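桌上的秩序:与Agnes Bakke聊整理线材

走进Dorard的工作间之前,我以为会看到一整面墙的收纳盒,每个格子都贴着标签。Agnes Bakke听完大笑:“那种墙我做过!2015年做的,整整70个小抽屉,漂亮得不得了,结果三个月以后,谁都不愿意往里放东西。”

她现在管着这里的工作台、耗材和线材,顺便给隔壁的Buko出主意。聊到线,她的语速立刻快起来,手也跟着比划。“线是最有意思的东西!螺丝你倒进盒子里,它就老老实实待着。线不一样,放下去是三根,拿起来是一团。”

她的第一条建议听上去有点反常:别急着收。干活的时候,线就该在桌上。她见过太多人一边做事一边卷线,卷好了又要用,用完了再卷,一个下午过去,手上的活没动多少。“我宁可让它乱一阵子。乱的时候你才看得出哪几根天天用,哪几根只是路过。”

那什么时候收?她说看桌面。浅色木头的台面她特别喜欢,黑色接头掉在上面一眼就能找到,深色台面上你得用手去摸。等到放一只杯子都要先挪东西,就该停下来理一次了。 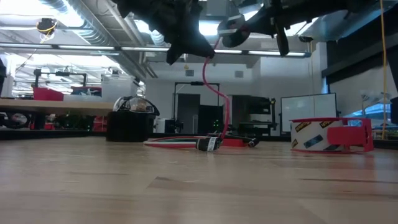
理的顺序她也有讲究。先挑扁平的排线,这种线怕折,压在别的东西底下最容易出毛病,要平着放,接头朝同一个方向。然后才是圆线,松松绕两圈,绝不绕紧。“我刚入行的时候喜欢绕得像麻花一样,觉得特别整齐,后来断了好几根,心疼死了。”接头旁边一定要贴标签,白底的就行,字写大一点,写它接到哪里去,别写它是什么。“是什么我看得出来呀,我想知道的是另一头该插哪儿!”

说到标签,坐在对面的同事Vitalii Yatsenko忍不住插话。他以前在Nyberg做过仓库,那边什么都编号,有一卷线的编号是2692,他到今天还背得出来。“可是我完全不记得那卷线是干什么用的了。”他说。Agnes在旁边拼命点头,说这就是她不爱用编号的原因。

胶带是另一个让她兴奋的话题。她坚持胶带要有座子,要站在桌上,一只手就能扯。光溜溜的一卷胶带会滚,会躲到箱子后面去,等你找到它,头又粘回去了,还得用指甲一点一点抠。座子可以买,也可以自己打印,她偏爱红色的,理由很简单:远远地就能瞧见。“你去问问打包的人,一天要扯大约85次胶带,每次省两秒,多舒服啊!”

我问她有没有失败的尝试。她想了想,说六月份她试过Plestent的一套理线槽,装在桌子后沿,刚装好的时候大家都来围观。后来发现槽口太窄,带大接头的线塞不进去,只好拆下来,现在装在储物间里走网线,倒是挺合适。“东西没有错,我放错地方了。”

小零件呢?她的办法是给它们留一个敞口的箱子,不分类,每周倒出来挑一遍。Vitalii对此有保留意见,他还是想要格子。两个人为这件事争了好一会儿,最后商量的办法是箱子里放两只小盘,一只放螺丝,一只放“暂时不知道是什么”的东西。

临走时我看见Agnes又拿起一根线,松松绕了两圈,翻过标签看了一眼,皱起眉头,问Vitalii:“这个‘右后’,是谁的右后?”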